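Keltholm Extends Household Food Scrap Collection to Lilier District

22 March 2025 – The Keltholm Office of Public Works will extend its weekly food scrap collection to the Lilier district, adding 1297 households to a service that has operated in the town center since November. Residents will receive a notice by mail with their collection route and a list of accepted items.

Under the program, households may set out fruit and vegetable peels, bread, coffee grounds, eggshells and cooked leftovers. Liners and plastic bags are not accepted. Scraps may be stored in any lidded kitchen container until collection, and then emptied into the outdoor bin supplied by the town.

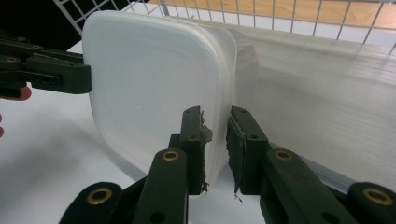
Is there a charge for the outdoor bin?
The first bin is free for every household on the route, and a replacement costs the same as a standard trash bin.

Collected material is taken to the composting site on Grorkton Road, which can process 2000 tons a year. The site received over 700 tons in its last full year, most of it yard waste.

"The site has room for what Lilier will send us," said Aoife Ó Conaill, director of public works. "We ask residents to keep glass and metal out of the bins – sorting by hand is slow work."

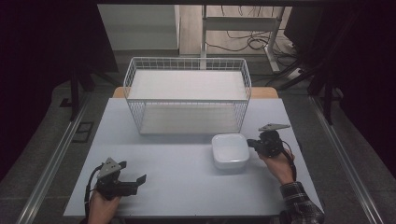 Apartment buildings on Delić Street will be served through shared bins placed beside the existing recycling area. Building managers have been asked to confirm a location with the office before the first collection. Finished compost will be available to residents at the site gate in the fall.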